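Re: [hall-share] Kitchen corner and the big room, what stays and what goes
Date: 4/15/19

Hello all,

Sorry for the slow reply, I wanted to read everything through twice before opening my big mouth. I've left the original message in below and answered in bits, the way I always do, so scroll down if you only care about the microwave.

> We need to settle the layout of the ground floor before the Otenow
> people come back in December. The microwave table has crept out
> into the walkway again and the shelving has turned into a dumping
> ground. My suggestion is we get rid of the table altogether and put
> the microwave on the shelves.

I'm going to argue for the table! I know it takes up room. But I've used a microwave on a shelf before, at my old place on Domus Street, and it was at chin height, and I tipped a bowl of pumpkin soup down my own front the second week. A microwave at table height is a lovely thing. You can see what you're doing, you can put the plate down next to it while you hunt for a fork, and shorter people (me) don't have to go up on tiptoe with something hot.

What I would do is turn the table ninety degrees so the short end faces the room. I went over it with a tape measure and a cup of tea, and that buys us 300 mm of walkway, enough to get past with a bag on your back without apologising to anybody. The cloth is fine as it is. It goes through a warm wash and comes up good as new, and I'm happy to keep taking it home with me.

> The tablecloth could go too, to be honest. It only hides crumbs.

Over my dead body. The pink check is the one cheerful thing in that corner apart from the flowers — and if it hides a few crumbs between washes I can live with that. Underneath, that table is a sad, scratched old thing with somebody's glue all over it. I'd sooner look at the cloth.

> Shelves: can everybody please claim their stuff. Anything not
> claimed gets boxed.

Yes, yes and yes. My own confession is that the two biscuit tins were mine and they've gone home. The Pernosix kettle isn't mine, but I'd like it if the owner doesn't. Could we also agree that the heavy things live down low and only light things go up top? It's a tall unit and I don't fancy a slow cooker coming down on me. I'd want it fixed to the wall as well, two brackets and a handful of screws, and the hardware shop quoted me $18 for the lot. I'll just buy them unless somebody yells.

On the lower shelf I'd keep the things we use every day, and that's all. At the moment it's a bit of a parking lot. People put things down "for a minute" and then a month goes by and we're all politely reaching over them to get to the tea towels.

A couple of pictures, the big room and the microwave corner.
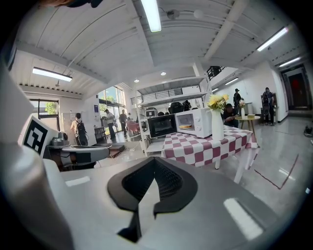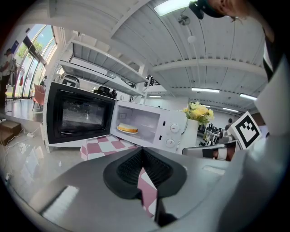 Right, the rest of the message, and then I'll let you get on with your day.

> Lights: the power bill is up again and I think we're running too
> many of them. Could we take some of the tubes out?

I'm in two minds. In summer we could probably switch half of them off until late afternoon and nobody would blink, with all that glass and the trees outside. But in the middle of winter it's gloomy by four and I wouldn't want to be carrying a box up the stairs in the half dark. So my vote is to leave every tube where it is and put labels on the switches. I've been coming here for years and I still have to flick through the whole row to find the one I'm after. A label maker and ten minutes would save us more than pulling tubes out would, I reckon.

If it's really the bill we're worried about, I'd look at the old bar heater first. We had it on all one winter and it cost over $200 by my sums, for one warm ankle each.

> Bags: they get dropped all over the floor and somebody is going to
> go flying.

Agreed, and I'm as bad as anyone. What about a row of hooks? Not near the glass doors, where people come in with wet umbrellas and stand about chatting, but further along. Patrício (the secondhand place past the bakery, not the café) had a long coat rail with pegs when I went by, marked at $300, and I nearly fell over at the price, but they do haggle. I've seen them come down a fair bit on furniture that's been in the shop a while. Or we make one. A length of decent pine and a bag of hooks is a Saturday morning's work, and I've got a sander.

The other half of the problem is hard cases and boxes that are too heavy to hang up. I'd like us to pick one spot against a wall for those and stick to it. Could be under the stairs, could be beside the cabinet, I don't mind which, so long as it's the same spot every time and you can vacuum past it.

> Upstairs: can we use it for storage and free up the ground floor?

I'd go carefully here. Whatever goes up those stairs has to come down them again, and in my experience it's always the same three of us doing the carrying. Folding chairs, fine. The Christmas box, fine, it comes down once a year. But please don't put anything we use weekly up there, or it'll come down once and then live on the ground floor for good, and we'll be having this same conversation next autumn. And nothing leaning on the railing, please! Not even for an afternoon.

> Food: labels and dates on everything, and nothing left in the
> microwave.

Hear, hear on the dates. I'd add: cover your food. I cleaned the inside of the microwave last month and it was an archaeological dig in there. A bowl of water with a squeeze of lemon, three minutes on high, leave it shut another five and then wipe it round with a damp cloth. It takes no elbow grease at all. If you do it straight after something has splattered it's easier still, and the next person doesn't get your curry with their porridge.

While I'm on it, please don't warm cake on full power. I say this with love. Fifteen seconds on a low setting is plenty, otherwise the icing runs and the sponge goes like a bath mat. Somebody asked for the lemon cake recipe and I've not forgotten, it's on a card at home and I need to work out my own handwriting first. The quantities are for a 23 cm tin and it wants a good long cool before you cut it.

> Flowers: do we have a budget for these?

We don't and we never have. People bring them in from their gardens when they've got some, and when they haven't we go without. I'd hate to see it turn into a line on a spreadsheet. The one thing I'd ask is that whoever notices the water's gone murky changes it, and that the vase stays well clear of the power point. It's a heavy thing when it's full and the water goes everywhere when it tips (ask me how I know).

> Please reply with a yes or no to each point so I can draw up a plan.

All right, mine in one place:

Table: keep, turn it
Cloth: keep
Shelves: yes to a clear-out, heavy things low, brackets
Lights: leave them in, label the switches
Bags: yes to hooks
Heavy cases: yes, one spot by a wall
Upstairs: folding chairs and the Christmas box only
Food labels: yes
Flowers: leave them be

I can do the brackets and the switch labels the week after next if somebody can lend me a stud finder. Mine beeps at everything now, including the cat. And I'll need a second pair of hands for turning the table, with the microwave lifted off first and put somewhere safe. It weighs more than it looks and the cord is short.

One last thing, the drawer with the tea towels has come off its runner again. Lift it a bit as you pull and it behaves. I'll have a look at it while I've got the screwdriver out.

Cheers, and thanks for getting the ball rolling on this, it needed doing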